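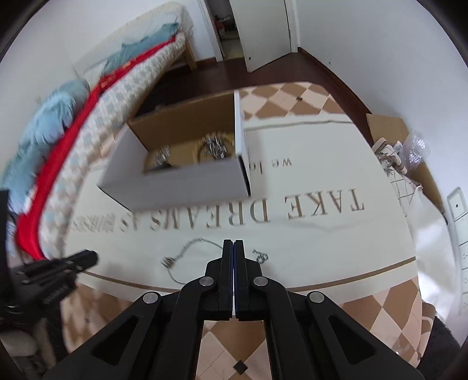 I went to the Ferula open day in Wotham in July expecting to stand behind a rope and watch an arm move things about. Most robot open days I have been to work like that. A person with a microphone says what is going to happen, it happens, people hold up their phones, and after twenty minutes everyone is pointed towards the coffee.

Ferula had an arm too, and a rope, and I will come to them. The first hour was spent on the part of the work that usually stays in the back. They put a hand-held gripper on a table and let people pick things up with it, and they showed us the tasks that are recorded with it in ordinary homes. I think every firm in this trade should do the same, and that the public should start asking for it. I also have some complaints.

The tool first, for anyone who hasn't held one. It has two fingers that open and close, a linkage behind them, and a camera that looks down over the fingers at whatever you are reaching for. You hold it and do a household job. The camera records the job. Many such recordings are used to train a robot which has the same sort of fingers and sees from the same sort of place. There is no robot in the room while this is done. A person is doing the whole job with one clumsy hand, again and again, so that a machine can be taught from it later.

The job I was given was a chain. It was a thin metal one, the kind you might have from a broken necklace or a bag strap, and it lay on a rug. A cardboard box stood a short way off. Pick up the chain, put it in the box.

I dropped it twice. A chain has no shape of its own, so when the fingers close on one part the rest does what it likes. On my first try I lifted it by one end and the other end dragged along the rug. On my second I closed the fingers a little above it and picked up nothing, and I didn't notice, and I carried nothing carefully over to the box. The woman next to me got it in one go, by pressing the tips right down into the pile before closing them. When I tried that I got the chain and a pinch of rug as well.

Roman Stępień was running the table. He had spent the spring going into people's homes with the tool, and he didn't tell us we were doing well. When I asked whether my two failures would be kept, he said the failed ones were marked and put to one side, and that on a bad day he had a lot of those himself. I asked how many times he had done the chain. He had the number on a sheet: 123 in one house. The full set for that task, across all the homes and all the people recording, was 1210.

That number did more for my understanding than any talk on the subject I have sat through. I had known in a general way that these machines are taught from large amounts of material. I had never connected it with a man kneeling on somebody's bedroom floor putting the same chain into the same box 123 times. I asked about his knees and he said he had bought a gardening mat.

My first point, then, is about labour. Firms that make household robots talk about them as though the skill grows inside the machine. It comes from people, and the people are paid by the hour, and in most of the publicity they don't appear. Ferula put one of theirs at a table and let us ask him things. He was asked what he earned and he answered. I won't print it, as he was speaking to eight of us and not to a newspaper, but it was more than I had guessed and less than I would want for that work. Anyone buying one of these machines in a few years' time ought to be able to find out that sort of thing, the way you can with some coffee and some carpets. At present there is no way to do it.

My second point is about homes. The chain could be recorded at a bench, under good light, on a grey mat. Ferula used to do that. Stępień said the arm had learnt the bench very well and then failed in the first real flat it was taken to, where the floor had a pattern on it. So now they record in bedrooms and kitchens, with the bed as it was left and the post still in its packaging by the wall. I think this is the right decision. A home robot that needs a tidy home is no good to the people who would most benefit from one. My mother's floor has a rug on it, and on the rug there is generally a pair of glasses, a pen and part of a newspaper. If the machine can't cope with that it may as well stay in the van.

It does raise a question that was handled badly on the day. A man near the back asked what happens to everything else the camera sees. The camera is there for the fingers, but it also takes in the bed, the door, the next room if the door is open, whatever is written on things. He was told that the households had signed a form. He asked what the form said, and the answer was that it was a standard one. He asked if a household could change its mind in a year. The speaker, who was not Stępień, said she would need to check.

She should not have needed to check. That is the first thing a sensible person would want to know before letting a recording into their bedroom, and a firm which has been doing this since the spring ought to have it on a card. I would like to see three matters settled in plain words: what is kept, for how long, and how a family gets it removed. I wrote to Ferula afterwards and got a polite reply with a link to the form. The form says the recordings are kept "as long as needed for the purposes of the project". I don't call that an answer.

Now the arm. It is called Skuver, and it stood in a made-up bedroom at the far end of the hall, behind the rope. The demonstration was at three o'clock. A member of staff put a chain on the floor, and the arm came down, waited, moved a little to the left, closed on it and lifted it into a box. People clapped. Then it was done again with the chain moved, and again it worked. On the third go the chain was thrown down in a heap, and the fingers closed beside it and lifted away empty. The arm travelled to the box and opened over it with great care. It had made my mistake.

I laughed, and so did most of the people who had been at the table in the morning. Those who had only come for the three o'clock show looked disappointed, and a couple of them left. I found the difference interesting. If you had tried the task yourself, the miss told you something. You knew that the chain was hard to see from above, and that a closed pair of fingers looks much the same with a thin chain in it as without. You could judge the machine fairly. If you hadn't tried it, you saw an expensive arm fail to pick up a chain, a thing any child can do, and you drew the conclusion that the whole business was years off.

It may well be years off. I asked what share of attempts came good and was shown a test sheet from the week before: 457 chains lifted and boxed out of the trials in that run, with the total in a column I wasn't quick enough to copy down. I asked for it by email and haven't had it. I mention this as it is exactly the sort of figure that gets into a newspaper without its other half, and readers should be wary when they meet one.

The usual argument against showing the public this stage of the work is that it makes the product look worse. I heard it on the day from a visitor who works for Henare and was there to see what the competition was up to. He said that people want to see the meal and have no wish to see the kitchen. I think he is wrong about that, and restaurants have thought so for a good while, judging by how many have knocked the wall through. But suppose he is right and it does put some buyers off. Those buyers would have been put off anyway on the first morning the thing carried nothing to the laundry basket and let go of it. Better that they hear early, from the people who made it.

There is a fairer objection, and it's cost. The table in the morning took in eight people at a time, and each group had an hour. With 60 places for the day, all booked, there were people who had driven a fair way and only got the three o'clock show. One family had come for the boy, who was nine or ten and had wanted very much to hold the gripper. He was told the sessions were full. A second tool on a second table would have sorted that out, and somebody could have thought of it.

So I would ask for a few changes if Ferula does this again, and I gather it means to. Put out more tools. Have the person who does the recording give the main talk, as he knew more than the slides did. Answer the question about the form. Let visitors throw the chain down themselves at the three o'clock demonstration, in a heap if they want, and leave the score up on a board with both columns filled in.

I would go again. I'd like to have another try at the chain, and I have since bought a gardening mat.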